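Left gripper drops tubes after about two hours – what do I check first?
Forum: Bench Automation > Faults and Safety
6 replies

tarn_bench
Posted 7/23/25
Hello all. English is my second language, so please ask if something is not clear.
We run a two-arm cell at Woncombe, sorting capped test tubes into a rack. The arms are on the Sarmiento controller, firmware 314. In the morning everything is good. After two hours the left gripper starts to lose tubes. It closes, it lifts, and then the tube slides out and lies down on the table. No alarm is given. The right arm does the same job and has no drops.
What I have done until now:
1. Cleaned the finger tips with alcohol.
2. Ran the homing of both grippers again.
3. Put the speed down by half. The drops became fewer, but they did not stop.
Photo from the cell is under.
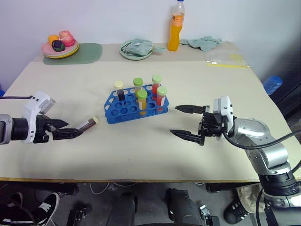 Reply 1
mudlark_9
G'day. My money is on the fingers. Those pointed ones only touch a round tube along a thin line, and once the tips polish up you've got no grip left. Swap left and right fingers and see if the fault moves with them. Ten minute job.

Reply 2
kelpie_ctrl
Disagree. Worn fingers would drop tubes in the morning too. Two hours sounds like heat. The Clirken drives we had would fold the current back when they got warm, and they logged it as a notice only, so no alarm. Log the grip current, one sample every 500 ms, and plot it over a whole shift.

Reply 3
mudlark_9
Fair point about the mornings, but he cleans the tips before each shift, I reckon. Could be both.

Reply 4
tarn_bench
Thank you both. I clean only when drops begin, not before the shift. I swapped the fingers as mudlark_9 proposed and the fault stayed on the left side. Then I made the log. The current starts normal and after two hours it goes down slowly, until it is much under the set value. So kelpie_ctrl has right, I think – but why only the left?

Reply 5
kelpie_ctrl
Check the fan filter on the left drive, and check whether someone put a different hold setting in that side. Also, what is in those tubes? If it's anything you wouldn't want on your hands, stop the cell until it's fixed. An arm that doesn't know it dropped something will carry on and put a finger down on it.

Reply 6
camura_user
Going to push back on the stopping part. We did over 2000 cycles on our Camura cell with the odd drop and capped tubes just roll. A grip check after the lift is enough: if the fingers close past tube width, pause and call the operator.

tarn_bench
I prefer to stop. A cap can hold nine times and open the next time, and our people reach in by hand to pick up the tube while the other arm is still live. This we should not have allowed, and it is now changed – both arms must be in hold before a hand goes over the table.
The filter on the left drive was grey with dust. New one is ordered. I will add the grip check also and write again when I have a full shift of log.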